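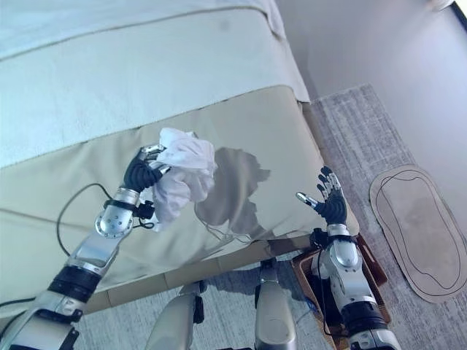 Beige mattress cover with blue-gray blanket.

The Plevermont mattress cover was reviewed for use in guest residences. The fabric is smooth and quiet, and it stayed in place over 27 nights.

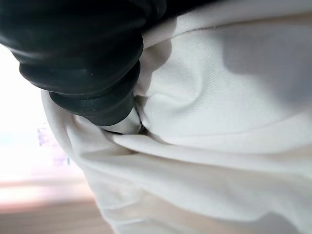 Laundering was satisfactory. The elastic held its shape, although drying took 66 minutes on low heat.

Fit and Comfort
Corners are deep enough for thick mattresses. Two residents found the cover warm in October.

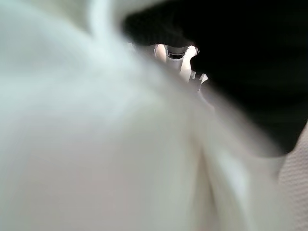 Recommendation
The Plevermont is approved for general purchase.
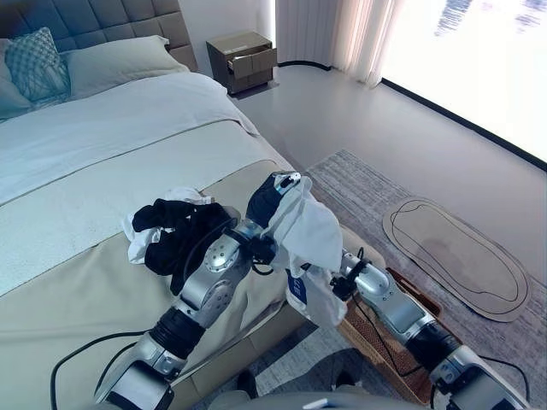 Care instructions are sewn inside one corner and are hard to read. A small blue label with white marks, like the one on the white garment, would be easier to find. Gemma Pace, Residence Services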